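Recording household tasks with a hand-held gripper: bench tips

Tardale workshop notes, September 2025

These notes cover soft and irregular items. Rigid items (mugs, boxes, jars) are on the previous page.

Before recording

Keep each take to one task. Picking up and placing is one task; arranging is another and gets its own folder.
Wipe the marker tags with a dry cloth. A smudge on the white border costs more takes than poor light does.
Check that both indicator lights are green, then start.
Route the cables toward your body with enough slack to reach full extension.

Artificial flowers

Take the bunch by the stems, low down, and close slowly. Blooms may spread well past the jaws, but they must not hang over the tags.
Leave small ornaments on. A butterfly at the tip of a bouquet is useful variation.
Turn the bunch between takes. We record 200 takes per bouquet and change the starting angle on every one — otherwise the model learns one pose.
Hold still for 2 seconds at the start and end of each take.

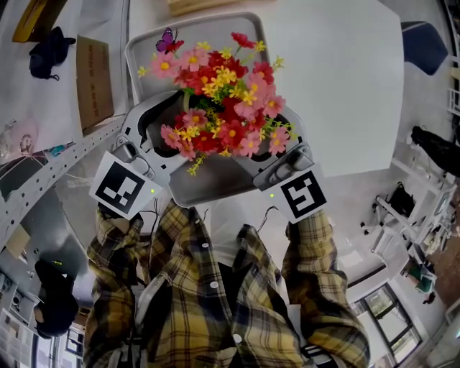
Storing and trimming

Copy files to the Hustorum drive at the end of the session and compare the file counts before clearing the card.
Discard takes with a dropped item unless the drop was planned. Planned drops go under "recovery".
A full set is 1000 takes. The Evine set stands at 288 and resumes in October, starting with dish towels.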